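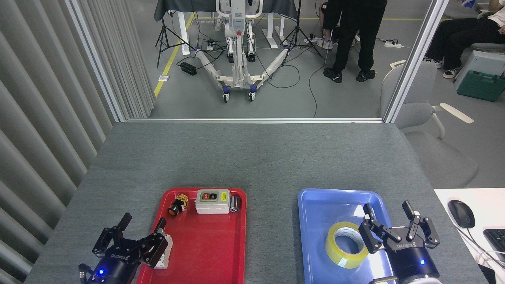
4. Living with a button-free phone

4.1 What we asked people to do

The phones we lent out were early Plokton handsets, built in a small run for developers and never meant for the shops. They have no keys of any kind. There is no home button, no volume rocker and no switch on the side for silencing a call, and everything that a key would normally do is done by pressing or sliding a thumb along the edge of the case, which answers with a short buzz. The makers call this the soft edge, and we shall call it that too, although several of our participants had less kind names for it by the end.

Twenty-one people took a handset home and used it as their only phone. We asked them to move their own number across on the first evening, because earlier studies of ours had taught us (rather painfully, it must be said) that a second phone carried in the same bag very soon becomes the only one that gets answered. Each of them came in at the start for a session of 45 minutes, during which Afroza Saha helped them set the phone up, walked them through the edge gestures and then sat back while they tried to do a handful of ordinary things without help. They rang a friend, set an alarm, took a photograph, turned the sound down, and switched the phone off and on again. That last one took longer than all the others put together, and we shall come back to it.

During the lending period, participants sent us messages whenever something pleased or annoyed them. We had expected a trickle. In the end there were a little under 4,000 messages, many of them only a word or two long, and we are very grateful to everyone who kept it up through July, when a good number of them were on holiday and must have had better things to do.

4.2 Pressing things that look pressable

It may help to say what we mean by a button, as the word did a great deal of work in our interviews. Take the switch box in Figure 3, with one red and one black push button side by side on its face. A person who has never met this box before can still see where a finger ought to go, and can see that there are two choices to be made and that they are different choices. What each one does is another matter, of course. But the question of where to press is settled before anybody has asked it.

With the soft edge that first question stays open. Participants told us again and again that they knew perfectly well what they wanted the phone to do and simply could not find the place that did it. Vignesh Lobo, who coded the messages for this section, began with a single category called "edge not working" and soon had to split it, since people were using the same words for two quite separate troubles. In the first, the person pressed the right place and the phone failed to notice. In the second, the person pressed the wrong place, the phone quite properly did nothing, and the person took this as a fault. From the point of view of somebody standing at a bus stop with a ringing phone the two are much the same, and we don't blame anyone for lumping them together. For the purposes of design they call for very different cures - a better sensor in one case, and some sort of visible or touchable mark in the other.

The logs let us tell them apart in most cases. Wrong-place presses were by far the more common in the early days, and they fell away as people grew used to the phone. Missed presses stayed at much the same level throughout. One participant, a keen gardener, wore thin gloves for a large part of the day and had more missed presses than anyone else in the group, and we have kept her in the results because plenty of people wear gloves.

4.3 Marks, stickers and other home remedies

We had asked people not to put the phones in thick cases, which would have covered the edge. We had said nothing at all about decorating them, and we are glad we didn't, because what people did of their own accord proved to be one of the more useful parts of the whole exercise. When the handsets came back, several had been marked. There was a dab of nail varnish where the thumb goes to bring the sound down. There were small rubber dots of the sort sold for cupboard doors. One person had filed a tiny notch into the case with a nail file, and apologised for it at some length, and we assured him that we were delighted.

Nearly all of these marks were for volume or for power. Hardly anyone marked the gesture for going back to the home screen, although it was used far more often than either of the others. We think this is because going home is something people do while looking at the screen, and they get plenty of help from what they see there. Turning the sound down is done in a pocket, in a meeting, in the dark or at the theatre, and in those places the thumb has to manage alone. Junpei Ikeda suggested to us, after reading an early draft, that a phone could well do without nine of its keys so long as the tenth was in the right spot, and although the sums are his own and we would not want to defend them, we do agree with the general drift.

After seeing the marked handsets we asked the makers whether a raised line could be moulded into the edge. They told us that it could, and the next batch has one. We have not tested it and make no claims for it.

4.4 Switching off

We promised to come back to this. Switching the phone fully off calls for a long squeeze on both sides, held until a second buzz is felt. Everyone was shown this in the first session. Most had forgotten it within a few days, which is hardly surprising given how seldom people switch their phones off, and when the need did arise (on an aeroplane, say, or when an app had frozen and somebody in the family advised the usual remedy) there was nothing on the phone to remind them. Some looked it up on a partner's phone. Some let the battery run flat. A few wrote to us, and Ľubomír Mikuš, who looked after the message line in the evenings, had the squeeze instructions saved as a ready-made reply long before the study was over.

There is a wider point in this about actions that are rare and matter a good deal when they come up. A gesture that is made many times a day can be quite odd and people will learn it cheerfully enough. A gesture that is made once a month has to explain itself every time, and it has to do so to a person who is probably already cross. The Wesurura tablets described in Section 2 handle this with a printed line on the back of the case. It isn't pretty, and the designers we spoke to winced at it - but every person who tried one could switch it off.

4.5 What these results can and can't tell us

All our participants had used phones with keys for years before we met them, and a good part of what we saw must come down to old habits. A child given a soft edge as a first phone might have none of these troubles, or quite different ones. We would dearly like to know. Folke Holmgren and his students have begun lending similar handsets to younger users through the Prastora programme, and we hope the two sets of messages can be laid side by side in due course, although the questions asked were not quite the same and some care will be needed.

We should also say that people were very patient with us. They knew the phones were prototypes, and a fair number of messages began with some form of "I expect this will be fixed". Somebody who had paid for the thing might have written rather differently, and we suspect that our counts of complaints are on the low side for that reason. The buzz itself was well liked from beginning to end. Several participants told us in their closing interviews that they missed it when they went back to their old phones, and two asked whether they might keep the handset a little longer, which we were sadly not able to allow.

The coding scheme, the wording of the interview questions and the settings used for the Khondokar logging tool are given in the appendix.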